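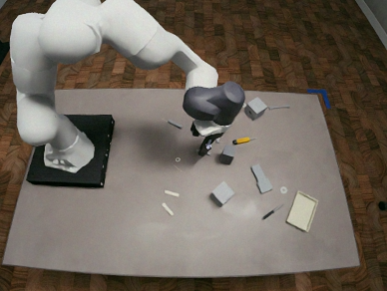
The quiet comeback of the parquet floor

Last updated: May

Pull up the carpet in an old house in Dreltlow and there's a fair chance you'll find small blocks of timber underneath, laid in a pattern by somebody on their knees with a bucket of hot bitumen. For decades these floors were hidden under shag pile, then under vinyl, then under more carpet. Now people are getting them back out, and I couldn't be happier!

My own conversion came in Sun-ja Bang's front room. She bought her place in 2000 and lived on beige carpet for years before a leaking radiator forced her to lift a corner. What she found was block parquet, black with old glue in places and missing a whole strip by the door, and she spent that winter cleaning it one block at a time.

"I had them stacked in the bath," she says. "My family washed at my sister's for a fortnight."

The thing I love about block parquet is how forgiving it is. A long board with a bad gouge is a real headache, but a bad block simply comes out and another goes in. Sun-ja got her spares from Clostico, a salvage yard on the edge of town where old school and church hall floors turn up in fruit crates, still smelling faintly of polish. You take a sample block along, hold it against everything in the shed, and go home filthy. Thickness matters more than colour. A block that's 2 millimetres too proud will catch every sock in the house, and you'll be sanding it down for the rest of the afternoon.
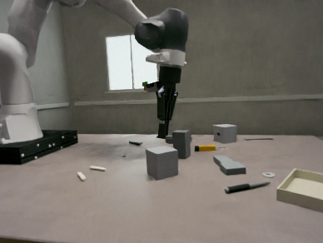
Colour sorts itself out more than you'd expect. Fresh-sanded timber can look startlingly pale beside its neighbours, then a few summers of sun through the window bring it along (move the rug now and then, or you'll end up with a ghost of it). Sun-ja laid her replacements in the middle of the room on purpose, mixed in with the originals, and I spent a good while trying to pick them and got it wrong every time.

Finishing is where friendships end. The Zutby crowd, named for the hardwax oil they swear by, like a soft look they can patch with a rag. The varnish people want five years of not thinking about it. Sun-ja uses Zutby in the front room and varnish in the hall, where the dog comes in, and says both camps have stopped asking her.

If you're tempted, start in a cupboard. Lift a corner of whatever's down there, have a look with a torch, and get any old black adhesive tested before you scrape or sand it, as some of it contains asbestos. Sun-ja's next job is the back bedroom. She's already lifted the corner.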